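Setting Up the Flillitz Table Kit: Your First Pick and Place

So your Flillitz kit has arrived, you've cleared off a table, and now you'd like the arm to do something useful with it. Wonderful! I've been helping people get started with these kits since last March, and I promise the first afternoon is much friendlier than the manual makes it look. Pour yourself something warm and we'll take it slowly.

I'm assuming you bought the tabletop bundle from Pavness, with the gripper, the teaching software and the bag of small props. If you bought the arm and the gripper separately you can still follow along, but read the adapter sheet first and then come back.

Before you power anything on

Bolt the base down. I know it feels heavy enough to stay put, and I know you're eager, but a clamp from the garage won't do. Use the four bolts in the small bag and tighten them in a cross pattern, a little at a time. Then run the gripper cable along the arm with some slack at the wrist. Mine was too tight the first time and I spent a whole evening chasing an error 13, which is the code for a lost gripper connection (the manual has it in the back, in tiny print).

Put down a mat. Something with a bit of texture is best, so your props don't skate away when a finger nudges them. A plain woven placemat does very nicely.

Teaching the first pick

1. Open the teaching software and choose New Routine. Give it a name you'll recognize later. I have a folder full of things called "test" and I regret every one of them.

2. Set the speed to 40 percent. You can go faster next week.

3. Press and hold the guide button, then move the arm by hand until the gripper is right above the object. Let go and save this point as Approach.

4. Hold the button again and lower the gripper until the fingers are on either side of the object. Save this one as Grasp.

5. Set the grip force to 2. The toy food in the bag is light and doesn't need any more than that, and a lower setting is kinder to whatever you try next.

6. Add a Close step, then send the arm back to Approach. Always go up before you go sideways! Benedito Sampaio at the Pavness help desk told me this is the mistake he hears most, and I've certainly knocked over my share of cups.

7. Save a point over the plate, lower a little, add an Open step, and finish by returning to Approach.

Run it once with your hand near the stop button. If the fingers land to one side, edit the Grasp point and leave the others alone.

Once that works, lay out a fuller setting. A toy banana, a plate and a knife and fork make a good second lesson, and the flat pieces will teach you a lot about gripper angle.
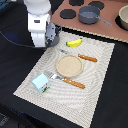
Do I have to teach every point again if I move the mat?
You only need to reset the table origin, under Settings, and the saved points will shift along with it.

Save a copy of your routine before you change the origin, just in case, and then have a go at the fork.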